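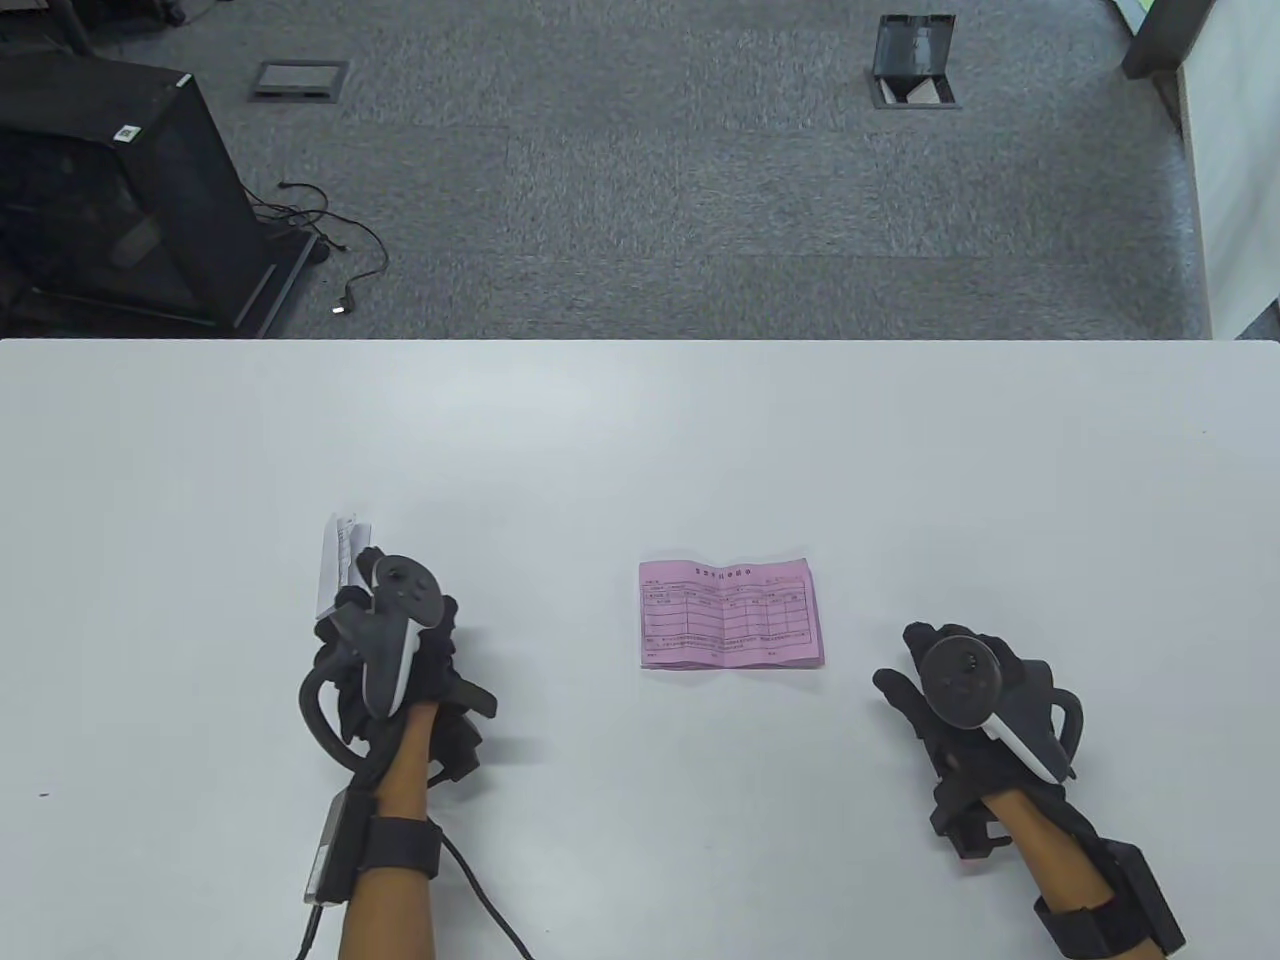 Tultov, enero – La empresa Ernumell ha empezado a grabar en sus oficinas de Tultov una colección de ejemplos de manipulación de papel con la que quiere entrenar a un sistema de aprendizaje para manos robóticas. El trabajo, que lleva el nombre interno de Gautier, se centra en tareas de mesa corrientes: abrir un impreso doblado, alisarlo, volver a doblarlo, separar una hoja de otra o pasar una tira de papel de una mano a la otra.

Las grabaciones las hacen personas. Cada operador se sienta ante una mesa blanca con un guante exoesqueleto negro en cada mano y un mando de realidad virtual sujeto en cada una de ellas. El guante recoge el movimiento de los dedos; el mando sirve para situar la mano en el espacio. Una cámara a la altura de la cabeza registra al mismo tiempo lo que hay sobre el tablero. Los tres registros se guardan juntos y se alinean después, antes de que nadie los revise.

Según Rozália Říha, responsable de la recogida de datos, el papel se eligió por ser un material que da problemas. «Un bloque de plástico tiene la misma forma al principio y al final de la tarea. Un impreso doblado, no. Se abre solo, se queda a medias, se pega a la mesa. El sistema tiene que ver muchos casos de esos y los tiene que ver hechos por gente distinta», explica.

En el proyecto participan 17 operadores, repartidos en turnos de mañana y de tarde. Casi todos proceden de trabajos administrativos y ninguno había usado antes un guante de este tipo. La formación dura tres jornadas. La primera se dedica a la calibración y a acostumbrarse al peso en la muñeca, y en las otras dos se practican las tareas sin grabar. Říha señala que lo más difícil para los nuevos es pinzar un papel pequeño entre los dedos sin soltar el mando, un gesto que al principio sale forzado y que no se da por bueno hasta que resulta fluido.

El catálogo actual comprende 21 tareas. Las más sencillas consisten en colocar un impreso en el centro de la mesa o girarlo para que quede derecho ante el operador. Entre las largas está la de desplegar un formulario, dejarlo plano con el pliegue hacia arriba y poner encima un papel doblado más pequeño. Los impresos son de varios colores, entre ellos el rosa, y llevan títulos, tablas y letra menuda. La empresa quería evitar que el sistema aprendiera únicamente con hojas en blanco, que se parecen poco a lo que se encuentra en un mostrador o en un almacén.

Cada tarea se repite diez veces por sesión con la misma persona. Entre una repetición y otra se cambia la posición de salida del papel, y a veces también el modo en que viene doblado. Las sesiones se interrumpen cuando la calibración se desvía, algo que al comienzo del proyecto pasaba con frecuencia. Ahora se comprueba a las 9:00, antes de la primera toma, y de nuevo después de cada descanso.

Los errores no se borran. Si a un operador se le cae el papel, lo recoge y sigue, y el fragmento se marca en la revisión como recuperación. Timothée Tessier, ingeniero encargado de la parte de aprendizaje, defiende esa decisión. «Con las primeras series, muy limpias, el modelo funcionaba mientras todo iba bien. En cuanto se le escapaba una esquina se quedaba parado, con los dedos en el aire. No había visto nunca a nadie arreglar eso», afirma. Lo que sí se descarta son las tomas en las que falla la señal de uno de los guantes o en las que el mando tapa el papel durante casi toda la tarea.

La revisión corre a cargo de un grupo aparte, que no participa en las grabaciones. Los revisores dividen cada toma en pasos, escriben una frase breve para cada uno y anotan con qué mano se ha hecho. Las frases se redactan en español y en checo. Tessier reconoce que esta fase va más despacio que la de grabación y que el retraso acumulado es de unas tres semanas.

El sistema se probará en primer lugar con un brazo doble instalado en el centro logístico de Dromdale, donde se preparan a diario envíos acompañados de documentación en papel. Allí los impresos se abren y se introducen a mano en las cajas. La prueba se limitará a un solo puesto y contará en todo momento con una persona al lado que podrá detener la máquina. Ernumell no ha dado fecha de inicio y se remite a los resultados de los ensayos internos, previstos para la primavera.

La empresa tampoco ha decidido si hará públicas las grabaciones. Říha indica que se está estudiando ceder una parte a centros universitarios – sin el sonido, que también se graba y en el que a menudo se oyen conversaciones de la sala – y que los operadores tendrán que dar su consentimiento por separado. Los impresos que se utilizan en las sesiones son modelos sin rellenar y no contienen datos de clientes.

Está previsto ampliar el catálogo cuando termine la serie del papel. La siguiente tanda incluirá sobres, bolsas de cierre adhesivo y etiquetas, y se grabará con los mismos guantes. Los turnos de tarde tienen todavía puestos libres y las solicitudes se recogen en la recepción de la oficina de Tultov hasta finales de febrero.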